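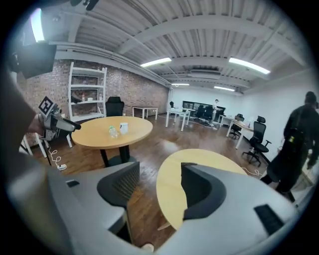
Protokoll der Sitzung des Festausschusses, Bürgerverein Casberg, 08.02.2021. Der Ausschuss beriet über die Ausstattung des Vereinsheims vor dem Herbstfest im November. Die alten Klapptische sollen nicht mehr verwendet werden. Als Ersatz kommen runde Tische mit heller Holzplatte in Betracht, einer davon mit schwarzem Mittelfuß, wie auf dem Foto zu sehen. Mehrere Anwesende wiesen darauf hin, dass runde Tische an der Längswand mehr Platz brauchen. Ein Stellplan wird bis zur nächsten Sitzung gezeichnet.

TOP 2: Angebote
Es liegen zwei Angebote vor. Markero verlangt 1.204 Euro inklusive Lieferung, Stonitel 1.230 Euro inklusive Lieferung und Abholung der alten Tische. Im Haushalt sind 1.000 Euro vorgesehen. Der Fehlbetrag soll aus dem Erlös des letzten Flohmarkts gedeckt werden.
Beschluss: Das Angebot von Stonitel wird angenommen. 3 Gegenstimmen, keine Enthaltung.

TOP 3: Getränke
Mertens liefert wieder auf Kommission. Die Rückgabe angebrochener Kästen ist ausgeschlossen. Kühlwagen wird nicht bestellt, der Keller reicht im November aus.

TOP 4: Verschiedenes
Der Schlüssel zum Seiteneingang klemmt weiterhin. Die Stadt wurde angeschrieben, eine Antwort steht aus. Der Aushang im Schaukasten ist veraltet und wird ausgetauscht. Ob das Fest stattfinden kann, hängt von den dann geltenden Auflagen ab; darüber wird nach den Sommerferien entschieden.

Kontakt | © Bürgerverein Casberg | Nach oben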